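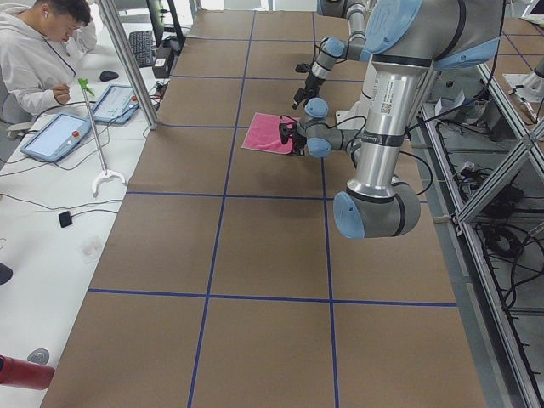 **Briem updates shared-cell rules for two-arm work**

4 January 2025

Briem has published a revised set of working rules for cells where two robot arms share one table. The rules apply to all handling work with cloth and other soft goods at its Livine site, and replace the short checklist issued last March.

Under the new text, each arm must have its own emergency stop, kept on the operator's desk and within reach of a seated person. Cables may cross the desk but may not cover a stop button. Tables are to be papered and taped in a grid before a shift begins, and torn paper must be replaced before the arms are powered up again.

One operator may run both arms, but may not leave the desk while either is under power. Items dropped outside the grid are to be picked up with a reacher tool, or by hand once both arms have been stopped.

"Most of this was already habit on the day shift," said Auður Kirkegaard, who edited the document. "The part people asked about was who can restart an arm after a stop. The answer is the person who stopped it, or the shift lead."

The draft drew 128 written comments from staff and from Drilent, which services the arms. A proposal to lower the speed limit for towel folding was held over for the next revision.

Operators have until the end of March to sign the new rules. Printed copies are kept at each cell.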